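Basket cell at Brekley: what we know about the dropped loads

23 November 2021

Lifting work in the basket cell at Brekley started again this week at reduced speed, after a stoppage caused by the gripper letting go of its load. There were no injuries. The floor has a few new dents and two baskets have been scrapped.

The first drop was put down to a badly placed pick. When it happened again the next morning, the cell was stopped and the log pulled. Out of 1,306 lifts since the last service, 49 were marked as a weak grip. Most of those baskets still got to where they were going, so no alarm was raised. The software only stopped the arm if the grip was lost altogether, and by then the basket was already on its way down.
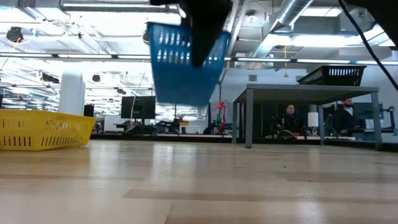

Fuder, who supplied the gripper, took it back to their bench for a day and found two faults. One finger pad had worn smooth along its inner edge. The closing force had also been left at 43 per cent after a trial with lighter trays in the spring, when it should have gone back up to 60. Either fault might have gone unnoticed for a good while without the other. Together they let a basket slip if it was picked up off centre and began to tilt.

Both pads have been replaced and the force setting corrected. The setting is now locked, and changing it needs a sign-off from the shift lead. A weak grip now pauses the arm before it travels, and the pick has to be cleared by hand. Expect more pauses than you are used to until the limits have been tuned.

Please do not reach under a raised basket to steady it, even when the arm is paused. The gripper can still open if the air supply drops. Use the lower button and wait for the basket to reach the floor.

Lindholm runs the same gripper on its packing line and has been sent the findings. The Fellow cell uses a different model and is not affected. Pad wear will be checked again in December, and the slower speed stays in place until then.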